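Bench notebook, Skillorley shop
24th June
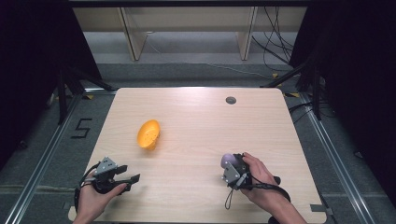 I promised Tobias I would write up where we are with the tidying chores before I forget the half of it, so I'm doing it now with my tea going cold next to me. The short version is that I'm more hopeful than I was at the start of June, and still a long way from handing over my own kitchen.

We have 552 demonstrations in the folder now. A good many are dull ones, I'll admit, the sort where you pick a thing up off a table and put it somewhere sensible, but those are the ones I care about most. Everybody wants to see a machine fold a fitted sheet (so do I!) and yet most of the housework I do in a day is picking up something small that has been left where it shouldn't be. If the arm can't manage that, the sheet can wait.

Round things are still our trouble. Anything with a curved top and not much height wants the fingers to come in low and level, and if one side touches before the other the thing scoots off across the wood. People correct for it without thinking. I watched Nobuhle Van Wyk do it over and over this week, a tiny roll of the wrist right before she closes, and when I asked her about it she had no idea she was doing it. She's going to try narrating as she goes, which may be maddening for whoever sits nearby, but I think it will help us sort the takes afterward.

Results from the last checkpoint, for the record. Single pick of a domed object, plain tabletop, 30 tries: 21 clean, 6 on a second attempt, 3 given up. The two-handed version, where one side steadies and the other picks, 30 tries: 14 clean and the rest not worth sorting. So steadying makes it worse at the moment. Tobias Lindqvist thinks the two sides are waiting on each other, and having watched the playback at half speed I'm inclined to agree with him. You get this long polite pause, like two people at a doorway, and then both go at once.

I did ring the people at Godoy about their packing line, since they had asked whether any of this would be good for clearing odds and ends off a bench between jobs. I told them not yet. A person does that with one sweep of the forearm and we are still going piece by piece. They were very nice about it and would like to come and see it anyway, so somebody please tidy the Hurnix shelf before they do.

To do next:
Retake the low approaches from the left, slower.
Keep the idle hand still until the other has closed. We've been sloppy there, me included.
Check the wrist straps for wear and order spares.
Ask Fakville if we can borrow their old kitchen drawers for a week.

Nobuhle, if you read this, your labels on the second batch were lovely and I've copied them for the first.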